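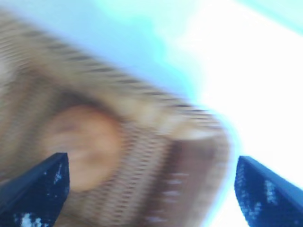
Wamungate, May

Kolero Two-Finger Gripper Set, Navy
Sold by Rivadeneyra Automation Supply
Availability: in stock, 19 sets

Soft goods are where automation budgets go to be humbled. A steel bracket will sit where you put it. A tan knit with ribbing has opinions, and you will be paying for them in cycle time. The Kolero set is our entry-level answer for shops that handle knits, plush, padded items and anything else that sags when picked up.

What you get
One pair of angled-tip fingers in navy blue
Mounting plate for the Surkik wrist, with screws
3 spare finger pads
A printed setup card, which will be in the bottom of the box under the foam

What you do not get
The arm, the wrist camera, the controller, or the table. We mention it on account of the returns desk.

Planning your budget
The fingers are the cheap part, and buyers love them for it. Put the real money into the camera and the lighting. A wrist camera next to a bright window will give you white glare down one side and streaks wherever something moves, and the streaks will be in your data forever. Price a diffuser and a blind before you price a second arm.

Then there is wear. Navy shows every pale speck and scuff, as you may notice on a working pair. Customers ask for a color that hides this. We suggest the navy, plus a line in the budget for replacements. Plan on one spare set for every 5 stations, or one for every 3 if you run two shifts.

Set aside 30 hours of operator time per new item type. Finance will ask why a robot needs so many hours of a person. Show them a knit item with a raised round bump on it and ask where they would grab it.

Fit
Suits the Surkik wrist in both sizes. Older Surkik wrists need the adapter ring, sold separately - order it with the set, as it ships from a different warehouse and takes its time.

Not recommended for
Wet goods, food, glass, or demonstrations to the board on the first day.

Ordering
Single sets ship from Wamungate. Orders placed on Sunday go out with the next working day's batch. For 5 sets or more, ask for a written quote and tell us what you plan to pick up. "Various" is a popular reply and gets you a quote for the wrong pads.

Returns accepted on unopened sets. Spare pads are final sale.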